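Wie ein Roboter mit zwei Beinen stehen bleibt
Aus der Reihe: Roboter-AG Prilldale erklärt
Stand: 01.09.2019

Wer in der Roboter-AG anfängt, will meistens sofort, dass der Roboter läuft. Vor dem Laufen kommt das Stehen, und das Stehen ist für eine Maschine eine Rechenaufgabe, die niemals fertig ist. Dieser Text erklärt, was dabei gerechnet wird. Er ist für Kinder ab der vierten Klasse geschrieben. Wörter, die neu sind, werden beim ersten Mal erklärt.

Der Schwerpunkt

Jeder Gegenstand hat einen Schwerpunkt. Das ist der Punkt, an dem man ihn unterstützen müsste, damit er nicht kippt. Bei einem Lineal liegt er in der Mitte. Bei einem Hammer liegt er nahe am Kopf, denn der Kopf ist schwer und der Stiel leicht.

Bei einem Roboter mit Armen und Beinen bleibt der Schwerpunkt nicht an einer Stelle. Streckt der Roboter einen Arm nach vorn, wandert der Schwerpunkt ein Stück mit nach vorn. Hebt er ein Bein, wandert er wieder. Das Programm muss deshalb immer wissen, wie alle Gelenke gerade stehen.

Die Standfläche

Stell dich hin und denke dir ein Gummiband, das außen um beide Füße gespannt ist. Die Fläche innerhalb des Gummibands heißt Standfläche. Solange du still stehst und der Schwerpunkt genau über dieser Fläche liegt, fällst du nicht um. Liegt er daneben, musst du einen Schritt machen oder dich festhalten.

Stehen die Füße weit auseinander, ist die Fläche groß. Stehen sie eng zusammen, ist sie klein. Auf einem Bein ist sie nur noch so groß wie eine Fußsohle.

Gelenke und Motoren

Ein Robotergelenk besteht aus einem Motor, einem Getriebe und einem Winkelsensor. Der Motor dreht schnell, hat aber wenig Kraft. Das Getriebe macht daraus eine langsame Drehung mit viel Kraft. Der Winkelsensor meldet, wie weit das Gelenk gerade gedreht ist. Alles zusammen nennt man einen Aktor.

Das Fußgelenk hat beim Stehen besonders viel zu tun. Neigt sich der Körper nach vorn, drückt der Aktor die Fußspitze gegen den Boden. Neigt er sich nach hinten, drückt er die Ferse nach unten. Bei dir machen das die Muskeln im Unterschenkel.

Die Regelschleife

Im Rumpf eines Laufroboters sitzt ein Neigungssensor. Er misst, ob der Körper schief steht. Danach läuft immer dieselbe Folge ab:

1. Sensoren ablesen.
2. Ausrechnen, wo der Schwerpunkt liegt.
3. Vergleichen: Wo sollte er liegen?
4. Den Motoren neue Befehle geben.
5. Zurück zu 1.

So eine Folge heißt Regelschleife. In unserem Übungsprogramm läuft sie 1000 Mal in der Sekunde. Fedir Skoryk hat sie in der Simulation — also in einer am Computer nachgebauten Welt — auf 52 Mal heruntergesetzt. Der simulierte Roboter begann zu schwanken und kippte nach 14 Sekunden um. Die Befehle kamen zu spät, und jede Korrektur fiel zu stark aus.

Der Boden

Auf einer harten Platte weiß das Programm recht genau, wo die Füße Halt finden. Ein weicher Boden gibt unter dem Gewicht nach, und zwar nicht überall gleich viel. Der Fuß steht dann ein wenig schräg, obwohl der Winkelsensor im Gelenk keinen Fehler meldet. Erst der Neigungssensor im Rumpf bemerkt etwas. Deshalb vergleicht ein gutes Programm immer mehrere Sensoren miteinander.

Versuch für zu Hause

Du brauchst eine Wand. Stelle dich mit dem Rücken so daran, dass Fersen und Po die Wand berühren. Beuge dich jetzt mit geraden Knien vor und versuche, deine Zehen anzufassen. Du wirst nach vorn kippen, also mache im richtigen Moment einen Schritt. Ohne Wand schiebst du beim Bücken den Po nach hinten und hältst den Schwerpunkt über den Füßen. Die Wand lässt das nicht zu.

Zweiter Versuch: Stelle dich auf ein Bein und schließe die Augen. Achte auf das Fußgelenk. Die kleinen Bewegungen, die du dort spürst, sind deine eigene Regelschleife.

Aufgabe für die AG

Zeichnet eure Füße auf Papier ab, einmal eng und einmal breit gestellt, und malt die Standfläche dazu. Beverley Heywood sammelt die Blätter im Werkraum ein. Im März rechnen wir mit Costel Gashi den Schwerpunkt einer Pappfigur mit beweglichen Armen aus. Die Vorlage dafür ist 76 Zentimeter hoch und passt nicht in eine normale Schultasche — bitte gerollt mitnehmen.

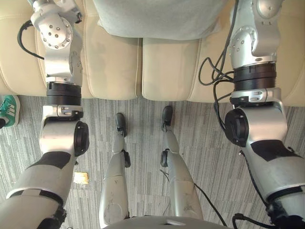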